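Vuelve Ternuda, y esta vez trae dragón

Lunes, 27 de abril de 2020

Llevo desde noviembre dando la lata con esto y por fin puedo contarlo: Clokton publica la cuarta entrega de las aventuras de Ternuda, la niña que hablaba con los pozos. Se titula «Ternuda y el dragón de Paracha», tiene 300 páginas (¡la más larga de la serie, con diferencia!) y sale primero en digital, con la edición en papel para cuando las librerías puedan abrir con normalidad. Me han dejado leer los primeros capítulos y los he devorado en una tarde, tirada en el sofá y con el café enfriándose al lado.

Para quien no haya pisado nunca el valle de Curnano, os pongo al día rapidito. Ternuda vivía con su abuela en el último molino del valle, oyó una voz en el fondo de un pozo y desde entonces no ha tenido un minuto de paz. En el primer libro rescató a un príncipe bastante inútil, en el segundo se quedó sin sombra y en el tercero la recuperó, aunque ya no era exactamente la suya. Aquel final nos dejó a todos con la boca abierta y a mí, además, con un cabreo que me duró semanas.

La nueva historia arranca 18 días después de aquello. El molino está cerrado, la abuela se ha marchado sin dejar más que una nota escrita al revés y en Paracha, la ciudad de las torres, dicen que algo enorme duerme debajo del mercado. Ternuda se va para allá con la sombra prestada y con un mapa que cambia cuando llueve. No cuento más, que luego me escribís enfadados.
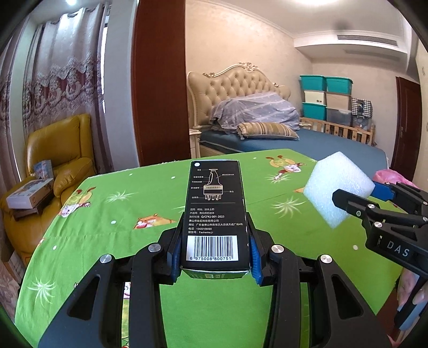 Lo que más me ha gustado de estos capítulos es el mapa, que por fin viene dibujado a página completa y se puede consultar mientras se lee. Es de esos mapas en los que te quedas un buen rato, con su puerto, sus puentes y un bosque que no estaba en los libros anteriores. Los nombres van en letra pequeña y unidos a cada sitio por una rayita, igual que en ese dibujo de líneas doradas y blancas sobre la caja negra, con sus etiquetas chinas a los dos lados, y a mí esa manera de rotular me chifla porque deja el dibujo limpio. Eso sí, en el móvil hay que ampliar bastante, así que si tenéis tableta, mejor que mejor.

También cambia el tono, y aquí creo que va a haber discusión entre los fans. Los dos primeros libros se los leí a mi sobrina antes de dormir sin ningún problema, pero este tiene un capítulo, el de las escaleras, que yo guardaría para leer de día. La editorial lo recomienda a partir de nueve años. Me parece bien, aunque conozco a más de un adulto que va a dejar la luz del pasillo encendida. El humor sigue ahí, menos mal, sobre todo cuando aparece el príncipe inútil, que ahora vende paraguas y se cree un experto en dragones.

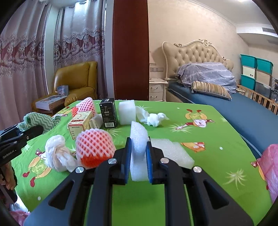 Manzana roja con su malla rosa y blanca, sobre un mantel verde con dibujos de personajes.

La novela tiene 33 capítulos, todos cortitos, y cada uno se abre con una frase de la abuela. Hay además un apéndice con recetas del molino (la sopa de cardos suena horrible, la tarta de miel la pienso hacer este fin de semana) y un glosario de la lengua de los pozos, que los lectores más frikis llevábamos pidiendo desde el segundo libro. El glosario recoge 66 palabras y ya me he aprendido unas cuantas, para desesperación de mi casa.

De las entregas anteriores, Clokton reedita las tres con cubiertas nuevas. Son bonitas, no digo que no, pero yo les tengo cariño a las viejas, con aquel azul tan raro que en la estantería no pegaba con nada. Si las tenéis, no las soltéis.

El primer capítulo ya se puede descargar gratis en la página de la editorial. Cuando termine el libro entero os cuento qué tal, y prometo avisar antes de cualquier destripe. Mientras tanto, si alguien tiene una teoría sobre la nota de la abuela, que la deje en los comentarios, que yo tengo dos y ninguna me convence.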